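Saturday, late morning

Swapped the finger pads on both arms before doing anything else. Left got the Corico pads, right kept the old Fundberg ones so I'd have something to compare against. The Corico set is softer and a bit wider, and the screws are a pain – you have to back the wrist off to get a driver in there at all!

Started with the small clear packets because they're what the Rácz order is all about, and they're the worst thing we handle. Slippery, floppy, and half the time the detector only finds the label. Ran 30 picks per side with the closing force at 80 on the Flanaler controller, same speed profile as last time. Right side dropped 7, left side dropped 4. Better, but I was hoping for more than that from new pads (and at that price). 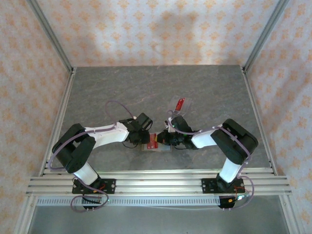
Packet run, both grippers in the middle. Red-tagged packet up by the right one, red-label packet on the table partly under the left.

What bugs me is how close the wrists get when both arms want the center. The planner leaves a margin, but it's tuned for the old pads and the new ones stick out further. I heard one tap during the second batch and stopped to check – no marks on either side that I could find, so I slowed the left arm down and kept going.

To do: update the pad width in the config, rerun the left side at lower force, and order longer hex drivers. Also ask whoever had the calipers last to put them back in the drawer, please.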